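Centro de Soporte Tekero - Mobiliario y equipamiento
Incidencia 2269
Estado: resuelta, pendiente de cierre administrativo
Producto: mueble auxiliar Renico, con compartimento abierto, cajón y dos puertas inferiores
Ubicación: residencia Skendside, habitación 41

1. Descripción de la incidencia

El centro solicitante comunica que el cajón del mueble auxiliar roza al abrirse y queda ligeramente descolgado por el lado derecho. Indica asimismo que los libros guardados en el compartimento superior se vencen hacia delante y que el paño de limpieza aparece con frecuencia en el suelo. Solicita revisión del mueble y, en su caso, sustitución.

2. Primera respuesta del servicio

Se acusa recibo de la solicitud. Con carácter previo a cualquier visita, se ruega al centro que compruebe la nivelación del mueble y que remita la relación de objetos depositados en el compartimento abierto. El modelo admite en esa balda libros y artículos de aseo o limpieza de uso diario, siempre que los volúmenes de mayor peso queden apoyados contra uno de los laterales.

El centro contesta que en la balda se guardan varios libros, entre ellos un manual en chino titulado 人格理论 (Teorías de la personalidad), y un paño azul de microfibra que se deja doblado a su derecha. Los libros se colocan siempre en el lado izquierdo.

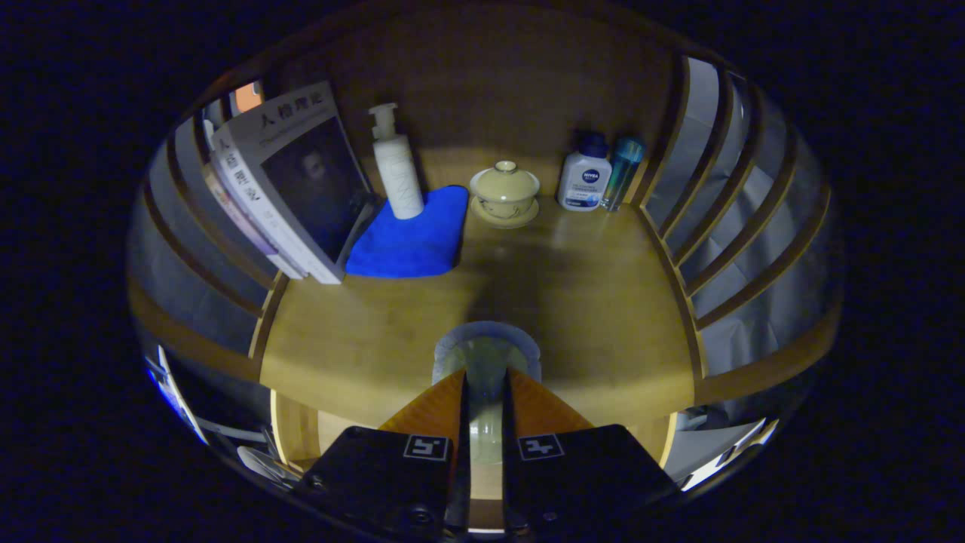
3. Visita técnica

La visita se realiza el jueves por la mañana, por personal de la empresa colaboradora Tănase. Se efectúan las siguientes actuaciones:

- Vaciado del cajón y extracción de las guías. La guía derecha presenta un tornillo flojo. Se reaprieta y se comprueba el recorrido completo.
- Nivelación del mueble. Se coloca un suplemento, referencia 1086, bajo la esquina posterior derecha.
- Revisión del pomo negro del cajón. Sin holgura. No se interviene.
- Revisión de las puertas inferiores. Cierran correctamente.
- Revisión de la balda y de los listones laterales. Sin daños ni desencolado.

No se aprecia defecto de fabricación que justifique la sustitución solicitada.

4. Recomendaciones de uso

Los libros deberán mantenerse en posición vertical, apoyados contra los listones de la izquierda, con el volumen más grueso hacia el interior del compartimento. El paño se dejará doblado junto a ellos y el dosificador blanco, detrás del paño.

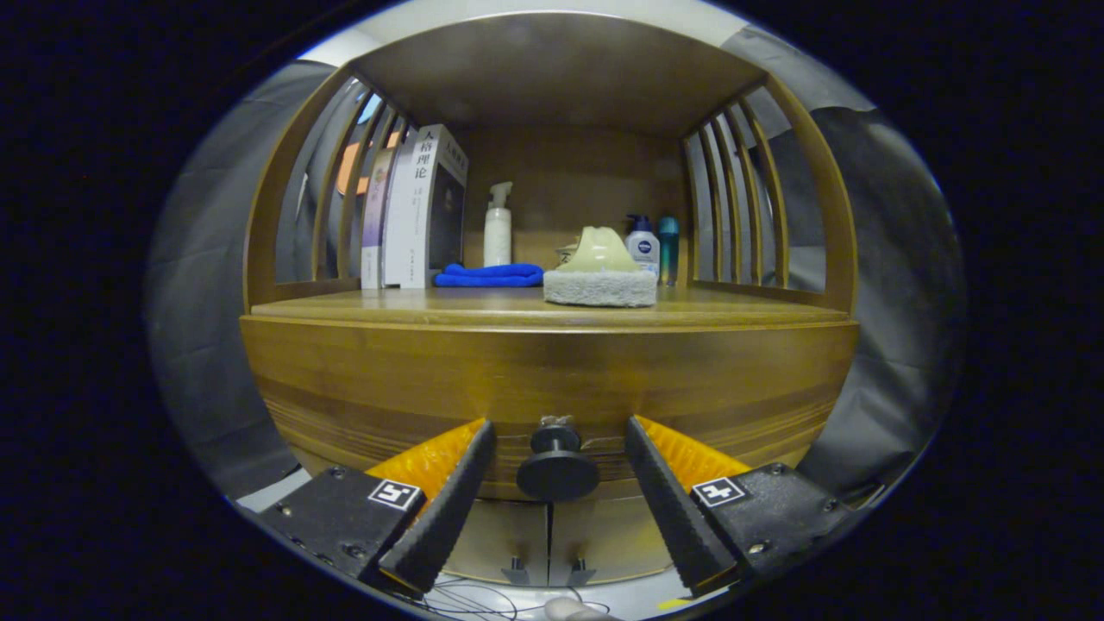 Los artículos ligeros, como las esponjas, pueden ocupar la parte delantera, si bien se aconseja retirarlos del canto antes de abrir el cajón. Para la limpieza de la balda bastará un paño ligeramente humedecido; no deben emplearse productos abrasivos sobre el acabado brillante.

5. Seguimiento

El centro confirma por escrito que el cajón abre sin roce. Queda pendiente la firma del parte de trabajo, del que se han enviado 2 copias. Una vez recibido el ejemplar firmado, se procederá al cierre de la incidencia. Si el descuelgue volviera a producirse, deberá responderse a este mismo expediente, sin abrir uno nuevo.

Este sitio utiliza cookies propias y de terceros. Aceptar | Configurar
© Tekero. Contacto | Aviso legal | Volver arriba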